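Drenda's practice kit for robot arms comes from a small office in Fluvside and costs $3,195 for one year. For this price you get a simulated arm, a table and a library of household objects, and you can try a task before you risk a real gripper.
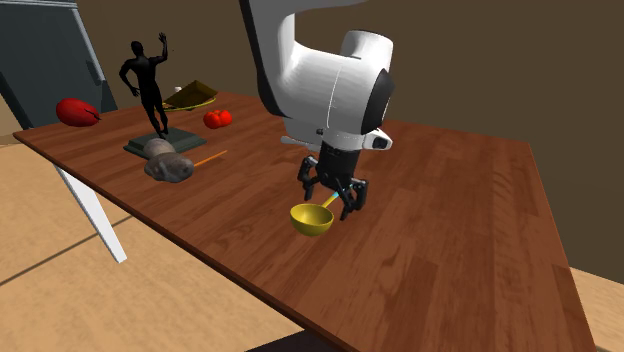

I had the kit for 14 days. Grasping a thin handle took me 6 evenings to set up well, and the manual is short on this point. The free trial lasts 30 days. I would use all of it before paying.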